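"You learn a lot about people from how they make toast"

Dorottya Kelemen had warned me that I would have to wait for her, and I did, very happily, on a tall stool beside the kettle at the Cendora workshop, while she helped two students argue about a cable. They were both right, as far as I could gather, but about different cables. By the time she came over, wiping her hands on her jumper and apologising to me and to the stool in the same breath, I had already been offered tea twice and had most of the project explained to me by a girl of fifteen.

The project is the Breakfast Club, which is its proper name on the timetable and not a joke, although it meets after school and I have yet to hear of anybody getting a proper breakfast out of it. It has 16 members this year, all between fourteen and seventeen, and what they have been doing since the autumn is teaching a robot arm to carry out small kitchen jobs. Toast is the main one. There was also a spell of pouring cereal, which Dorottya asked me not to dwell on.

She started it after many years of teaching physics and then design and technology, and she is still a little surprised to be running it. "I'd had a robotics club before, at my old school, with the little wheeled ones that follow a black line round the floor," she told me. "And they were lovely, and the children who liked that sort of thing came, and they followed the line. But I kept thinking about all the ones who looked in through the door and went away again. You could see them decide that it wasn't for them. So when I came here I wanted something they'd know about before they sat down. Everyone has made toast! Everyone has an opinion about toast, you can't stop them."

I asked whether the opinions had been useful.

"Oh, endlessly. The first session, before we'd switched a single thing on, I asked them to write down how you make a piece of toast, every step, as if for somebody who had never met bread. The shortest answer had two lines. The longest had 60 steps, and that was from a boy called Kit who had included washing his hands, and fetching a stool for his little brother, and all of it was perfectly sensible. Then we read them aloud and pulled them to bits. Where's the bread when you start? Which way up? How do you know you've got hold of one slice and haven't taken two? They were quite cross by the end, in a nice way."

That list is still pinned to the wall, now much scribbled over. Several of the club's best discoveries seem to have begun as somebody's grumble in the margin, and Dorottya is very firm that nothing gets rubbed out, even the rude ones, within reason.

The arm itself is known as Grustby. It came with a long model number that nobody could say, and there was a vote, and she has given up trying to find out where the word came from. The programme that the students use to record and replay its movements is called Lumanlan and was chosen for the dull and excellent reason that it runs on the old laptops. They guide the arm through a job, over and over, and the recordings are used to train it to have a go by itself. Dorottya says the teaching is where most of the patience is needed and also where the quiet ones tend to shine.

"There's a great deal of going slowly," she said. "If you're hasty with it, it learns to be hasty. If you hesitate over the bread every time, then it'll hesitate over the bread as well, in just the same spot, and that's a very odd thing to watch, your own dithering handed back to you. One of my Year 10s saw it do her little wobble and said, 'Oh no, that's me,' and had to go and sit down. She was laughing, I should say. But she was much more careful afterwards, and she's now the one the others ask."

So who gets to guide the arm, I wondered, when there are so many of them and only one of it? She pulled a face that suggested this had been the subject of some negotiation.

"They work in pairs. One has hold of the controls and one does the talking and resets things, and they swap over. I used to let them choose how long they had, and that was a mistake, because some of them would be there until Christmas. Now there's a kitchen timer. It's very loud and they all hate it."

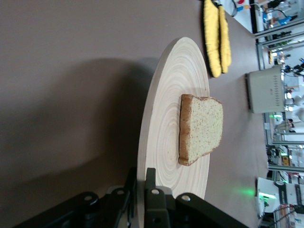
"The bread was much harder than I thought it would be," she went on. "I'd assumed the toaster would be the trouble, getting the slice into the slot, and yes, that's fiddly, we lost weeks to that. But picking a slice up from flat! You and I just slide a fingernail under the crust, we don't even look. A gripper comes down on it and it either squashes it or pushes it along. So there was a whole month, I think it was most of April, when they did very little except pick up bread and put it down again. I was worried they'd drift off, and they didn't, they got terribly keen. They were bringing in different loaves from home to see which was best."

And which was best?

"Slightly stale white. There was a seeded one that behaved beautifully, but it shed everywhere, and the sweeping up afterwards rather put us off. Fresh bread is hopeless, it just folds. I've had to explain this at the bakery, where they think I'm very thrifty."

I should say that Dorottya tells all of this with her whole upper body, hands going up and down like a pair of grippers themselves, and that several members had by this point gathered nearby to correct her. It wasn't most of April, apparently, it only felt like it. The seeded loaf had been perfectly all right and had been treated unfairly. A tall boy in a school blazer wanted me to know that he had been in favour of crumpets from the beginning, and that crumpets, being stiffer, would have saved everybody a good deal of bother.

"He's probably right about the crumpets," said Dorottya, when he had gone back to his bench.

We talked for a while about what goes wrong, and I was struck by how cheerfully everyone in the place discusses it. There is a notebook for failures, a fat one with a red elastic band, and each pair has to write something in it before going home. I was allowed to read some. 'Went to where the bread used to be.' 'Did it perfectly but we had forgotten to press record.' 'Fine until Aisha moved the table with her hip.' Dorottya brought in the notebook after a bad evening in the winter, when one pair had nothing work at all and left without saying goodbye.

"That bothered me for days. I thought, I've made this into a place where you can have a wasted evening, and I don't want that. So now the evening's work is whatever you can write in the book. If the toast happens, well, that's lovely, have it with some jam. But somebody reading that entry about the table is going to check the table next week. I've had parents tell me that they've started doing it at home, with cooking, mostly."

The club's big outing this year is the Trelten Cup, a one-day meeting for school teams at which each arm is given a job to do and a panel of judges walks about looking stern. It takes place in a sports hall, and the teams must bring everything with them. This last point has been preying on Dorottya's mind. Moving the arm is simple enough, she says, but moving the light is impossible, and a system that has learned its work in one room can be thoroughly put out by another.

"We had a rehearsal in the school dining hall, with the big windows, and it was as if it had never seen bread before in its life. It was a lovely sunny afternoon, too, and they all stood there hating the sun. So we've been dragging lamps about, and doing it with the blinds up and the blinds down, and with people walking past behind. I make them move things a little bit each time as well. They don't like that, they like to have it all just so, and I do understand, I'm the same with my own kitchen."

Eighteen schools have entered, and the club has no great hopes of beating the ones that have been going for years. I asked what she would be pleased with, and she gave it proper thought, looking over at the benches, where the timer had just gone off to general groans.

"One slice, start to finish, without anybody's hand hovering over the stop button. I'd like that very much for them. And I'd like the two who are doing the talking to the judges to enjoy it, because they've both told me separately that they're dreading it, and neither knows about the other, and I've put them together on purpose. Is that unkind? I don't think it is. I think they'll be tremendous."

She is less certain about what comes next. The older members would like to move on to something with an egg, and she has said that she will consider it over the summer, in a tone that I recognised from my own childhood. There is talk of opening a second evening for younger pupils, with the present members doing some of the teaching, and here she brightens again. Kit, he of the very long list, has already offered, and has drawn up a plan for the first session, and she tells me that it is extremely thorough.

"I've asked him to leave out the stool," she said, "but I think it's going to stay in."

By then one of the pairs wanted her for something, and then another pair did as well, and I finished my tea and let her go. I stayed on a bit longer than I needed to, if I'm truthful, to watch the next go at the toaster from a respectful distance. The slice went in on the second attempt, slightly crooked, and the girl at the controls let out a long breath and reached for the notebook.

The Breakfast Club meets at the Cendora workshop in term time, straight after school. Families of pupils who would like to come along and see a session are asked to let Dorottya know by 31/05/2022, and to say whether they would mind being asked to hold a lamp.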